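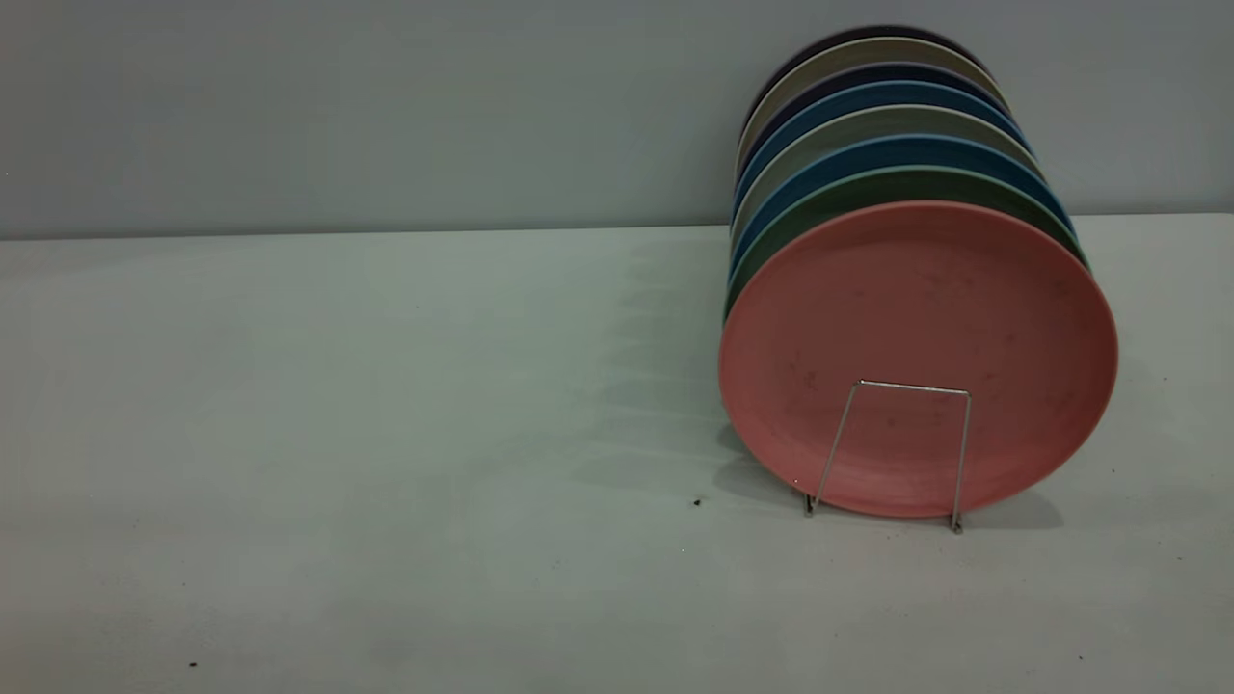

Start layout, colored-plate task: eight plates on edge in the wire stand, pink plate at the front.

Skelum Plate Handling Set – Data Card

Summary

The Skelum Plate Handling Set was recorded to compare two grippers on the same arms, at the same table and with the same set of round plates. It contains 900 episodes. The work was carried out at the Cestuditz laboratory, and the set is maintained by Domenica Lehner and Jonas Gisler. Questions about the labels should be sent to Kilian Kofler.

Purpose

Plates standing close together on edge are hard to separate. The gap between two rims is narrow, and a finger that is too thick will push the row back before it takes hold of anything. Our earlier trials used cups and boxes, and both grippers did well on them. Those trials gave little help in choosing between the two designs, and a harder object was needed.

Grippers compared

Prustow: a narrow two-finger gripper with tapered tips. Closing force is set once per session.
Ortner: a wider two-finger gripper with a flat pad on each finger. Closing force can be changed during an episode.

Both were driven by the same controller, and the software version was frozen in July before recording began. Operators worked from a written protocol prepared by Waltraud Marti.

Task

Each episode begins with the plates in the stand. The operator is asked to take the front plate by its rim, lift it clear of the row, hold it, and return it to the stand. An episode ends when the operator presses the pedal or when 40 seconds have passed. The order of colors was changed between blocks, and the order for each block is given in layouts.csv.

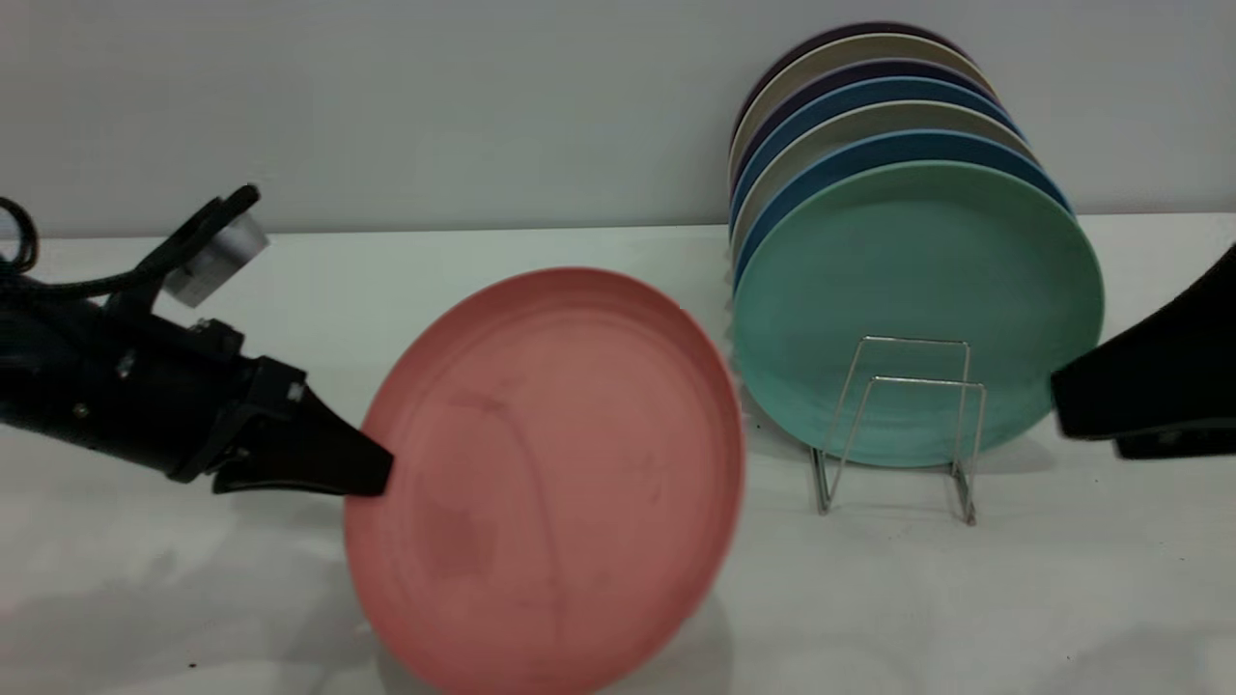

Pink plate held by its left rim, with the remaining plates leaning behind the wire stand.

Contents

episodes/ – one folder per episode, with joint positions, gripper opening and video
layouts.csv – plate order for each block
labels.csv – outcome and error code for each episode
protocol.txt – operator instructions
calibration/ – camera and arm calibration files, one set per session

Labels

Every episode carries one of four outcomes: complete, dropped, row disturbed, or timed out. "Row disturbed" is used when any plate other than the front one moves far enough to need resetting by hand. Two people labeled each episode separately. They disagreed on 116 episodes, which were then settled by Severin Gasser. The original labels have been kept in the file beside the final ones, and users who prefer a stricter reading may filter on agreement.

Known limitations

The wall and tabletop are both pale, and edge detection is weak where a light-colored rim overlaps the wall. Users who train on color alone should expect errors on the beige plate.

Moving plates can show blur along the outline in the video. No correction has been applied.

The plates show faint marks and smudges on their surfaces. They were not cleaned between sessions, and a model may learn these marks in place of the plate color. We suggest holding out at least one complete block when testing.

Force readings from the Ortner gripper are missing for the first 80 episodes – the logging channel was not enabled. The video and joint data for those episodes are complete.

The set covers one table, one stand and one style of plate. It should not be used to make claims about dish handling in general.

Use and citation

The set may be used for research and teaching. Please cite it as "Skelum Plate Handling Set, Cestuditz" and state which gripper subset was used. Results from the two subsets should be reported separately. Corrections to the labels are accepted by e-mail and will be listed in changes.txt with the name of the contributor, unless the contributor asks otherwise.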